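My cousin's application came back last month, and I have been cross about it ever since. She has lived in Millton for eleven years, she works there, both her children were born there, and she was refused because of gaps in her travel record. The gaps were weekends.

The form asks for every trip abroad, with dates out and back. I can't tell you where I was in March, let alone six years ago. She did her best from old emails and bank statements, and somebody at a desk decided her best didn't add up.

Of course there is a firm ready to help with this. Drolto will "review your residence history" for 698, and the small print says the fee is kept whatever the outcome. I read their sample report. It was a list of dates and a paragraph telling you to check the dates. 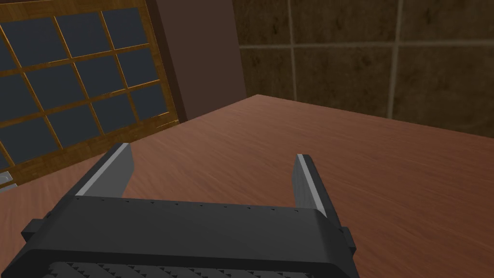 Shen wrote in to say I was being unfair, that the rules are published, the same for everyone, and a country has to be able to ask where people have been before it hands them a passport.

Fine, it may ask. I have no quarrel with the asking. But the border already takes a note of who goes through it, or so we are told whenever they want money for new gates. If the office holds those records, why is my cousin digging through her inbox? And if it doesn't, what was her list checked against? I put both questions in a letter and got a leaflet back.

Then there is the cost of trying again. The new application is 2000, up from some 200 when my aunt did hers, and I have yet to see what the extra buys. The waiting room in Millton still has the same chairs.

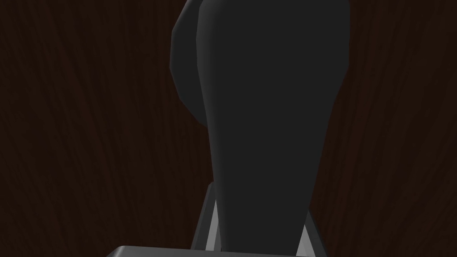
An appeal is possible on paper. The nearest hearing centre is in Mukska, two trains away, and the slots they offer start at nine in the morning, so add a night in a hotel. She was told she could ask for a later one, in writing, and that asking might delay the case.

I don't think there is a plot. I think it is a badly run office that has found out delay is cheap. The minister promises a simpler form by December. I'll believe it when I see the bit about weekends.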